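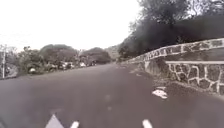 Duda road survey vehicle
Handout 4: Forward camera, setup and care
Isania Technical School, course in field automation
Jun 11, 2025

The Duda drives by itself at low speed and records the surface of public roads. In this handout we treat only the forward camera and its bracket. The steering unit was covered in Handout 3, and the brakes come in October.

Before mounting

Switch off the main supply and wait until the green lamp on the Ernon controller goes out. Clean the glass with the soft cloth from the drawer, never with paper. Look at the four rubber feet of the bracket. If one of them is hard or has a split, change all four.

Mounting and aiming

1. Put the bracket on the rail and close the screws by hand only.
2. Connect the cable and turn it once around the holder, so that its weight does not pull on the plug.
3. Start the controller and open the live view.
4. Tilt the camera until the road takes the lower half of the view or a little more. With too much sky the exposure goes wrong, and on a white, overcast day the trees become almost black.
5. Tighten the screws, left and right in turn. Check the view again - the tilt often moves a little at the last turn.

Test drive

We use the Clusitz road, 300 meters, from the gate to the bend. Save 16 stills and look at each one in full size.

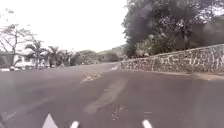

Fig. 2. Clusitz road at the stone wall. Note the long pale streak in the middle of the roadway and, nearer, the dark cracks and repair marks.

On a good still you can separate a crack from a patch without guessing. If leaves, walls and road markings are all soft, check the focus ring first and after that the bracket. Error 219 in the log means that the camera lost its supply for a moment, and the usual cause is the plug from step 2.

Care

Every week: glass, screws, plug. The counter in the service menu must be set back to zero after each change of the rubber feet. Write the old value in the machine book before you do it. Our last entry is 2997.

For the next lesson please read the chapter on lens distortion and bring your own stills.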